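Cell Rules FAQ
Stiletti Training Floor, two-arm benches
Page kept by Farzana Biswas. Last reviewed in April.

These are the questions that people ask me most often when they start on the small benches. The full text of the rules is in the green binder at the sign-in desk. If this page and the binder say different things, please follow the binder and write to me.

Who may run a bench?

Any person who has passed the Zavurum basic course and has signed the log for the current shift. Visitors may watch from behind the yellow line. Lemlem Jemal keeps the list of trained operators and updates it every morning at 7.

What must I check before the first movement?

Walk once along the bench and look at the bolts of both mounting plates. Then press the emergency stop and confirm that the arms do not answer to the controls. Release it, open and close each gripper at low speed, and look at the fingertips for cracks or glue. Write your initials in the log. If one item fails, the bench stays off until Rommel Castillo or his deputy has seen it.

May I use soft packaging, such as shopping bags?

Soft packaging is permitted on all benches if it is clean and has no metal parts. Set the grip force to the "film" preset before you start. A fingertip with a sharp edge will tear thin plastic, and the small pieces can travel into the wrist joint. Torn bags go out of the cell at once and are not used again.
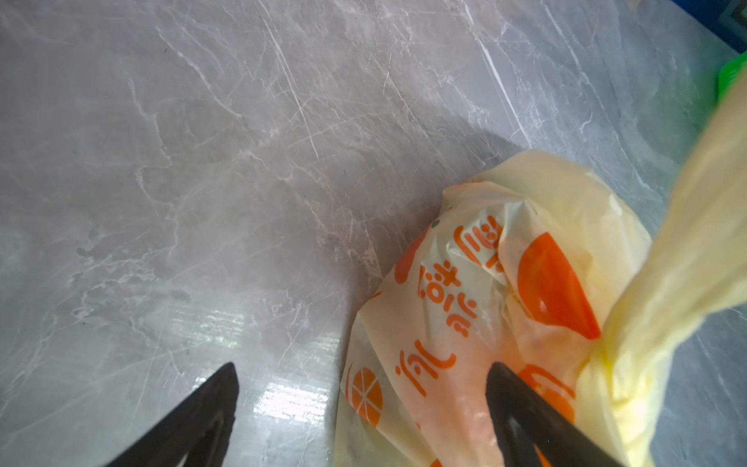

How fast may the arms move when a person is near?

The limit in our rules is 50 millimeters per second whenever a person is inside the yellow line. Outside that condition the limit is 700. The Flanis controller does not change the limit by itself, so the operator must select it and say it aloud to the second person.

Can I reach into the cell to correct an object?

Only after a stop. Press the button, wait until both arms are still, and keep one hand on the button side while the other hand goes in. Pausing the program is not a stop. We have had two reports this year of a person who paused, reached in, and was touched by an arm when a colleague resumed. There was no injury, but both cases were written up and the operators repeated the course.

What is the rule for two arms in the same space?

One arm leads and the other follows. The operator names the leading arm before the task begins, and the following arm may enter the shared space only when the lead is holding its position or moving away. When a task really needs both at the same time, use the half-speed setting and keep the shared time as short as you can.
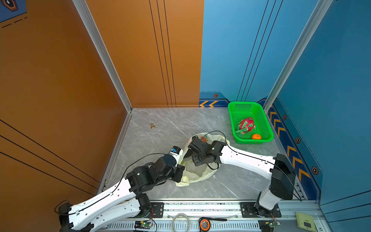

Cables are the subject where I receive the most disagreement, so I will give the rule in full. Every cable that travels with an arm must have enough slack for the complete reach, and it must not be able to catch on the gripper or on the neighboring arm. Test this with the arm fully extended, not in the rest position. On a bench like this one, with a black cable looping from the right gripper back along the white link toward the shoulder, look at the loop from the side as well as from the front. Barry Dunmore prefers ties every few inches. The rule does not demand it, but it does forbid tape.

Do fruit and other food items need special treatment?

They are allowed as test objects for one shift. After that they go to the waste bin and never to the kitchen. Wipe the floor of the cell with the neutral cleaner, because juice is bad for the rail and for the camera covers.

Who do I tell when something goes wrong?

First the second person at your bench, then Tharindu Jayasinghe, who is responsible for incidents on this floor. Use the Tang form, also for small things like a dropped object or an unexpected stop. A form takes 2 minutes to fill in. Please do not wait until the end of the shift.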